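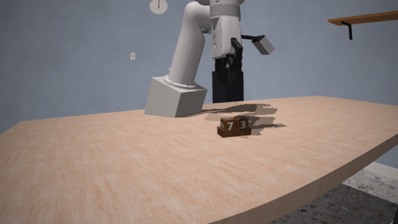 Skarnalix Fan Night and Press Line, Grodent Hall
Safety checklist before doors, with comments
Date of inspection: Aug 31, 2023

1. Arrival of the artists
Side gate opens fully: OK
Car lane free of parked vehicles: OK
Barrier between lane and fans: NOT OK
Comment: Two barrier feet stand on the grass and they move when a person leans on them. Put them on the pavement. At the January event the fans pushed forward when the first car came, and we do not want this again.

2. Red carpet and press line
Carpet edges taped: OK after repair
Cables under covers: OK
Photographers' step fixed to the floor: OK
Comment: The tape was lifting near the sponsor wall. It was replaced during the inspection. Please check again before the cast of the Asa series walks, as many of the guests will wear long dresses.

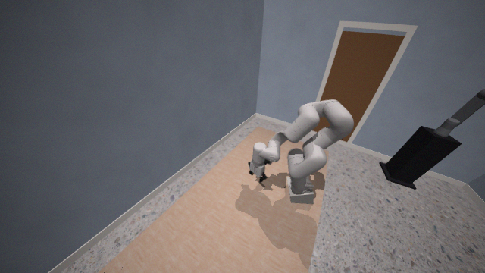 White arm on its gray base, gripper toward the left.

3. Hall and stage
Permitted number of guests: 700
Guest list and wristbands agree with this number: OK
Emergency exits unlocked: OK
Exit signs lit: one is dark, left of the bar
Stage stairs with handrail: OK
Comment: The dark sign must work before doors. If the lamp cannot be found, we keep the doors closed — this was agreed with Byun Events in writing. The confetti machine is approved for the last song only. No smoke effects, the hall alarm is too sensitive.

4. Meet and greet
Ticket holders: 139
Waiting line inside, away from the stairs: OK
Separate way out after the photo: NOT OK
Bags left at the desk: OK
Comment: At the moment guests come in and go out by the same door. Open the second door and place one steward there. Gifts are handed to security, also flowers and soft toys.

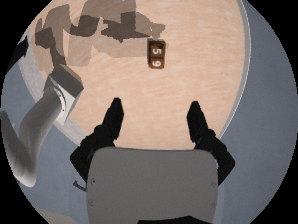

Round table, with the small 5 and 9 box.

5. Dressing rooms
Door locks: OK
Smoke detectors: OK
Fire blanket near the hair station: missing
Comment: Hair tools were plugged into one extension cord in room 13. Use the wall sockets. The list of names on the corridor door should be removed, it can be read from the public side.

6. First aid
Station marked and staffed: OK
Drinking water at the barrier: ordered, not yet delivered

Result: doors may open when the open points in 1, 3, 4, 5 and 6 are signed off by the Byun duty manager. Keep one copy at the stage door.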